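Teaching a Home-Built Arm to Tidy a Table: Wrist Camera, Fingers and First Pickups

If you've already got an arm moving on your bench and you're wondering how to get it to pick up something more interesting than a foam block, you're in about the same spot I was in last September. My arm is called Nura (my daughter named it, and I've stopped arguing), and it lives on a heavy table in the corner of a shared workshop where I rent a shelf and more floor space than I deserve. I'm Inna Melnychuk, and I've been writing up the build in pieces as I go. The part on the base and shoulder joints is long finished, so today we're doing the fun bit — the wrist camera, the grip pads, and the first proper practice runs with household things.

You'll want a free evening for this, and a cup of tea. Maybe two cups.

What you need

An arm with a working two-finger gripper, a small USB camera, a bracket to hold the camera at the wrist, a good length of thin cable, some hook-and-loop ties, textured pads for the inside of the fingers, and a plain dark cloth big enough to cover your work area. You'll also want a box of ordinary objects, and we'll get to those. My control program is a little thing I call Fledis, but whatever you've been using to move the arm and save its positions will do nicely.

Step 1. Mount the camera

Fix the bracket to the wrist on the part that turns with the gripper. I made the mistake of putting mine one joint too far back the first time, and every time the wrist rolled, the view stayed put and the fingers wandered off somewhere I couldn't see them. Very confusing for me and worse for the software!

Tilt the camera so both fingertips show in the lower half of the view when the gripper is open. You want to see the tips and the space between them, with plenty of table beyond. Tighten the bracket, open and close the gripper several times, and check that nothing rubs.

Step 2. Run the cable

Lay the cable loosely along the forearm and tie it just behind each joint, never right on top of one. Leave a slack loop at the wrist. Now turn the wrist slowly by hand as far as it goes each way, with the power off, and watch that loop. If it pulls tight anywhere, give it more. I went through one cable learning this, and it was a nice one too.

Step 3. Fit the grip pads

Smooth fingers are hopeless with anything round. I started out with bare plastic and chased a plum across the table for most of an afternoon. A diamond pattern on the inner faces made a huge difference for me. Clean the fingers well, let them dry, press the pads on from the base toward the tip so you don't trap air, and leave them overnight before you pick up anything.

If you're printing your own fingers, a slot through the body saves some weight and gives them a tiny bit of flex. Don't overdo it near the tip.

Step 4. Lay out the table

Cover the surface with your dark cloth and smooth it out from the middle. Mine is black. I tried a flowered tablecloth first, which was a lot prettier, and Fledis kept trying to pick up the daisies.

Then put out your objects. Mix them up! Something soft, something round, something with a handle, something tall. Play food and toy kitchen things are wonderful for this, and nobody minds if you squash a bath sponge. Add a basket or two for things to go into, and leave enough room between the pieces for your open fingers to come down on either side.

Bring the arm over the middle of the table, open the gripper, and look at the camera view before you move another inch.
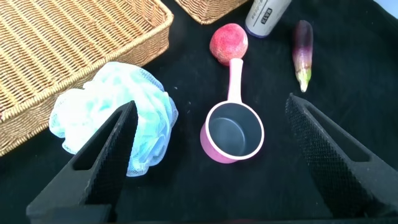 Wrist view with the gripper open over the pink saucepan. Peach beyond the handle, eggplant to the right, bath sponge and basket on the left.

Save that pose as your starting point. I go back to it between every attempt, and it keeps me from making lazy little adjustments that I can't repeat later.

Step 5. Practice the pickups

Start with the sponge, which forgives almost anything. Come down slowly, close gently, lift a couple of inches, and pause. If it stays put, carry it over to the basket and let go. Then have a try at the round things, lining up the fingers so they close across the widest part.

Handles take more patience. Turn the wrist so the fingers close across the handle and grip it near the pan end, where there's less weight trying to tip it over. My first few lifts ended with the pan swinging around like a weather vane, and a slower lift helped more than a tighter squeeze did.

I did up to 54 pickups in an evening before my attention went, and I had 200 saved before I let Fledis try one by itself. Keep the failed ones in a separate folder. I threw my early ones away and I still wish I had them.

If things go wrong

Picture freezes when the arm moves: check the plug at the camera end first, then your slack loop.

Fingers land to one side of the object: the bracket has probably slipped. Go back to your saved pose and compare the fingertips with an old picture.

Cloth lifts along with the object: you're coming down too low. Raise your closing height a touch and clip the cloth at the corners of the table.

Next time I'll be going through the sorting routine, with two baskets and a good deal of muttering. If you get stuck on the bracket before then, write and tell me which camera you have, and I'll try to help.

Nura Build Notes | Text and drawings © Inna Melnychuk | Contact | Back to top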